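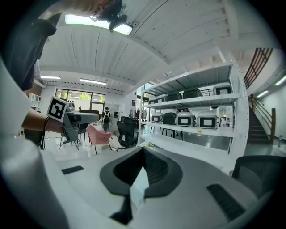 Sleeves up under the ceiling light.

Home | News | Back issues | Events | Contact

The four-day fortnight, six weeks on

By Silvan Lanz

I said in November that I would keep an open mind about the compressed roster, and I have tried. Readers will remember the pitch. Stevimex, which looks after rosters for half the businesses on the Nodville estate, would take our hours, shuffle them, and hand everyone an extra day at home every second week. Same pay, same output, happier people. There was a slide with a kayak on it.

Six weeks is not long, but it is long enough to notice a few things.

The first is that the extra day is real. I've had mine, and I painted the back fence. Lenni Riihimäki in accounts took his kids to the beach twice and says he would fight anyone who tried to take it away. I believe him. If the question is whether people like a day off, we can stop the trial now and save the survey fee.

The question I thought we were asking was whether the work still gets done, and on that the evidence is thin. Stevimex sent round a summary before the break which says output has "held steady". Held steady against what? The comparison period includes the fortnight when the Pelkonen building had no hot water and half of us went home at lunch. I asked for the raw numbers and was told they would be shared "in the new year". It is the new year.

Then there are the longer days. The roster gets its spare day by adding time to the others, and anyone who has sat in a planning meeting at ten to six knows what that time is worth. Urho Nurmi told me he does his emails in it. I do mine in it too. Whether either of us was behind on emails before is another matter.

People who deal with customers have it worse. The phones are still answered from eight to six, so somebody's day off is somebody else's double load, and on the front desk there are only two people to share it. Ilari Hakala put in a note about this in the second week and got back a link to a page on resilience. He would have preferred a casual.

I also have doubts about the survey itself. It went to 200 staff across the estate and the results were presented as a colour wheel. The wheel was mostly green. What it left out was how many had replied, and the questions leaned hard in one direction. "How much has the new roster improved your wellbeing?" does not leave much room for a person whose childcare shuts at half past five. I ticked "somewhat" because the next one down was "unsure", and I wasn't unsure.

None of this means the idea is a dud. Valtteri Aaltonen, who organised a similar change at his last job, reckons the first three months are always a mess and that it came good for them once the teams were allowed to pick their own days. That sounds sensible to me. It is also the one thing our trial does not allow, as the days are set centrally by Billeo, the program Stevimex uses, and Billeo has twice given me the same day off as the only other person who can approve invoices.

So my answer to the people who stop me in the kitchen is that I'm still waiting. I would like the numbers, with the Pelkonen fortnight taken out. I would like a survey with a "no" on it. And I'd like the front desk looked after before anybody declares a success — the review meeting is set for the end of the month and staff can put questions in beforehand, in writing, to the office.

The fence needs a second coat, by the way.

Comments (4)

Marg from dispatch: Agree about the survey. I wrote a whole paragraph in the box at the end and it cut me off mid sentence.

Lenni R.: For the record it was three times to the beach. Leave my day alone Silvan

deskbound: What about part-timers? We got longer days and no extra day at all. Would have been worth a mention.

Silvan Lanz: Fair point deskbound, I missed that. Send me the details and I'll put it in with my questions.

Contact the newsletter office | © 2008 Nodville Tenants' Newsletter | Back to top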